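Re: [preltow-boards] Gullico board, is it worth the money?
Date: 11/25/18
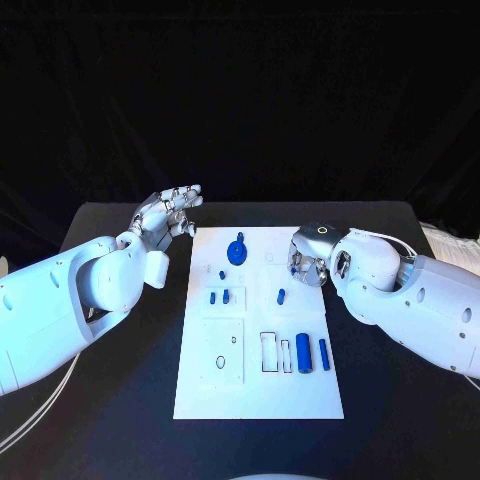
I've read the quoted message below twice and I'm still not sold. I'll go through it from the top and try to be fair.

> I bought the Gullico board for our Preltow group in
> February and we love it. White board, gray outlines, blue
> pieces, and everything has its own zone so it more or less
> explains itself. Great for hand practice. Yes, $270 is a
> lot, but it will last for years and it does the work of
> three cheaper boards. The Riviere one looks like a toy
> next to it. Has anyone else here tried it?

First, "explains itself." To whom? Thin gray lines on white are fine if you have good eyes and a bright room. Half the people I sit with have neither. I would like to see those outlines a lot darker before I called anything self-explanatory. The blue against the white is fine, I'll give them that. I had no trouble picking out the pieces. It's the places they're supposed to go that I have to hunt for.

Second, the small peg. The round knob with the post in the middle is a decent size and you can get a proper hold on it. The peg is tiny. If you want to work on fingertip grip, okay, but then sell it as a fingertip board. A person who gets annoyed at the peg in the first minute is not going to stay around for the rest. Ours lasted 5 minutes and then wanted coffee.

Third, the years and years. You've had it since February. That's not years. I had a Susari set that looked wonderful for its first winter too, and then the posts got wobbly and the company wanted $60 for a bag of replacements. Does Gullico sell single pieces? I asked them and got back a link to the page I had just been reading. Until somebody gets a straight answer, I'm counting a lost peg as a lost board.

On "the work of three cheaper boards," I'd want to know which three. I use the Riviere most weeks. It does look like a toy, and my people pick it up without being asked, so I'm not sure that's a complaint.

A few things I did like, so I don't get the usual emails. It's flat and it doesn't take over the table. Put it down with the long side running away from you, and you can reach in from the left and the right without bumping elbows, so it's okay for two-handed work. On a dark table the edges of the board are easy to see. I'd skip the tablecloth either way, anything soft underneath and the board will slide.

What would change my mind is a list of spare parts with prices, darker lines, and one person on this list who has used it past the first year and still has all the pieces. If that's you, please write to the list and not just to me, I know others are thinking about it before the holidays.

For now my $270 is staying where it is.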